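The Tyranny of the Useful Loyalty Card

My purse holds 33 loyalty cards, and I am loyal to perhaps two of them. The rest were pressed on me at tills by people who looked so hopeful that refusing felt like kicking a spaniel.

Take the bakery in Prulbridge. Buy enough buns and the next one is free. I have been going since July and have never once reached the bun, as the card is always in my other coat. Briltum, where I buy light bulbs and regret, gives me points. I have 1,075 of them. At the last count they were worth a sponge.

I don't mind a shop wanting my custom. I mind being asked to do its paperwork. A pint of milk now has two prices, one for members and one for fools, and the only difference between us is an email address. Vass wanted my date of birth before it would sell me cheap grapes. I gave it a false one and now receive birthday wishes every Tuesday, or so it feels.

We are told this is saving. My grandmother saved by buying less, a scheme with no app and no password. She would have walked out of Gukano at the words "unlock your offer", and taken her string bag with her.

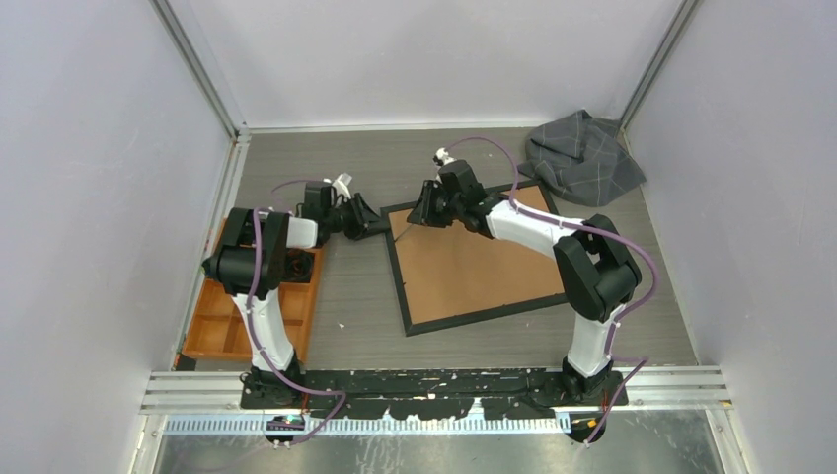
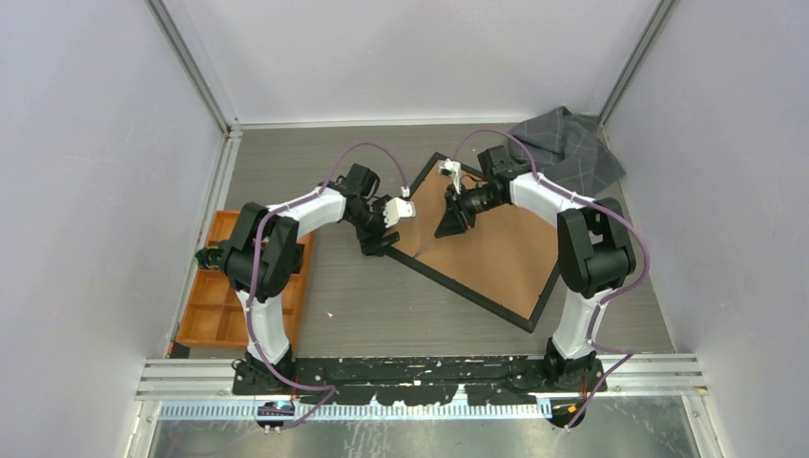
What I Would Do Instead

Put one price on the shelf. If I buy 100 buns, give me a bun, by all means, but let the baker decide it on the day, out of fondness or pity. Until then I shall be at the till with 3 people sighing behind me, looking for the card.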